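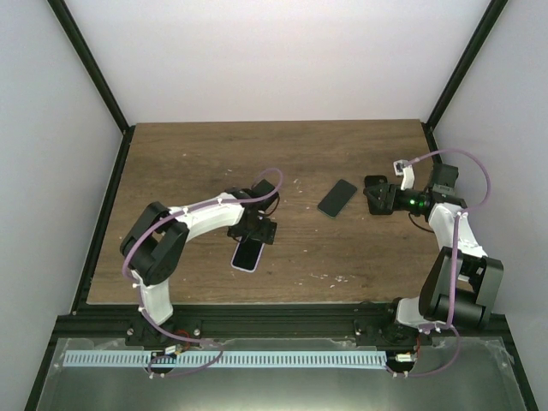

Hello again from the Cistcombe camp, and thank you for being so patient with us over the summer! The short version is that the album is recorded, mixed and nearly mastered, it's called *Gemance*, and your money has gone where we said it would (mostly - see the bit about strings below). The sleeve is the thing I'm happiest with right now. We'd been stuck on a gloomy gray for weeks, and then Wael Tazi came in with a stack of color swatches and we settled on a pale lavender-white, pretty much the shade of the walls in the photo, with the lettering in a proper purple like the cables looped along those two arms. On the mock-up it looks great. On my phone it looks pink, so please wait for the printed one before you judge.

## The record

It's down to 6 songs on side A and five on side B. The application promised 12 in total, so we're one short, and I'd sooner tell you now. The missing one is the long waltz we played you a demo of. We tried it fast, we tried it slow, we tried it with Wael singing and me keeping quiet, and it never sat right next to the others. It may turn up as a B-side.

Everything was tracked at Bennani, live in the big room, with vocals added afterward. The drums are louder than on the last record and there's a lot more organ. If you liked the quiet, folky side of us, track four is yours. The rest is noisier, and I think the better for it - the guitars have some bite, and you can hear us breathing before the choruses.

Mixing took two tries. The first set of mixes was very polished and very flat, and we all sat there nodding politely until the drive home. The second set is rougher, and the bass finally has somewhere to be. We've approved nine of the 11, and the last two only need the vocals brought down a touch.

## Money

Your $2000 was split between studio time and mastering. We came in under on the studio, mostly by loading in early and skipping the last evening session, and over on everything with strings. Two players became three when we realized the ending of "Low Tide Radio" needed a cello. The band paid for the cello out of merch money, so it hasn't touched the grant. I have all the receipts and will send them with the final report unless you'd like them sooner.

Mastering is booked and the deposit is paid. The balance comes due when we sign off on the files.

## Formats and orders

We have 656 preorders across LP, CD and cassette, which is miles ahead of where the last album was at this stage! Vinyl is most of it. The LP will be pressed by Nendov, and they've given us a test pressing slot in September. I'd love to promise a release date on the back of that, but I've done it before and had to write a lot of sorry emails.

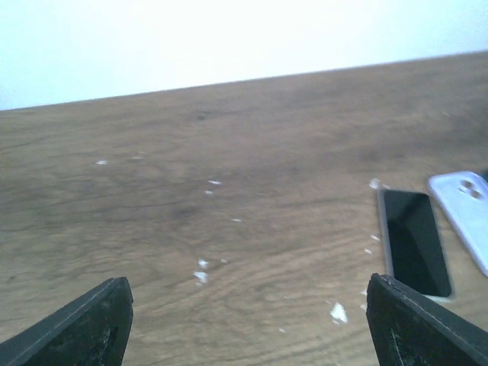

Cassettes are the surprise, with 76 of those preorders, and I'd only budgeted for a tiny run as a treat for the tape people. I've changed my mind about the shells too. We had picked matte black, and my worry is that matte black shows every little knock once it has been handled - look at the faint scuffs and pale scratches on the black finger at the left of the photo and you'll see what I mean. So the shells are going clear. I've also asked for a brown wood-grain print on the J-card, something with dark swirls and knots in it like that tabletop, so it'll look a bit like the front of an old hi-fi sitting next to the lavender of the LP. The price difference is small and comes out of the preorder income.

## Still to do

- Final tweaks to the last two mixes
- Sign off on the masters, including a separate one for vinyl
- Lyric sheet (I'm behind on this, my fault entirely)
- Listen to the test pressings on as many bad turntables as we can find
- Book the launch show

The launch is the one I'd like your advice on. We've been offered an early slot in a bigger room or a whole evening in a small one. Wael is for the small room and I keep changing my mind. We'd like to play the record in order, start to finish, and that's easier when the night is ours. If you have a feeling either way, or know a venue with a working piano, please write back.

I'll send private links to the nine finished mixes later this week. Play them loud, and please skip nothing before the organ comes in on track two.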